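Badeck gripper comparison, simulated dice set
Data card, Sun 12 May

Two controllers, Pulis and Su, drive the same arm and parallel gripper in a rendered scene: three dice and a tan square on a wooden table. We kept 50 episodes per controller. Treat any ranking drawn from them with suspicion.

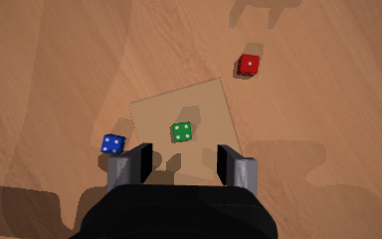 Does a good score here carry over to hardware?
We have no evidence that it does. Contact friction was set by hand in February and never checked.

Views
Overhead and gripper views are stored separately. Judge finger alignment from both.

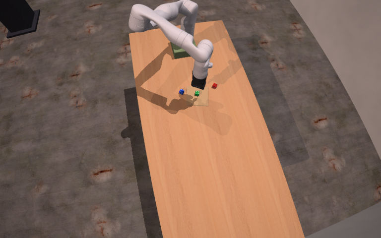
Known problems
Shadows are hard-edged in the gripper view, and Su may be reading them. In 6 episodes the logs disagree with the video.
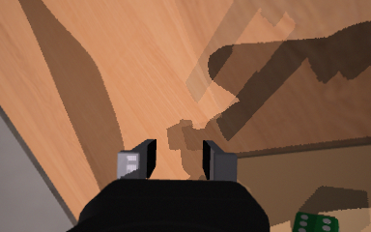
Gripper view, fingers open, green die at lower right.

Success labels come from Terkargate's script, which counts finger closure on the green die as a grasp.
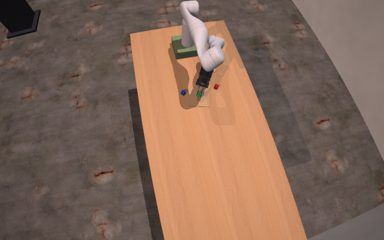
We would not count it without a lift. Relabeling is open, and the old labels stay in the labels_v2 folder until then.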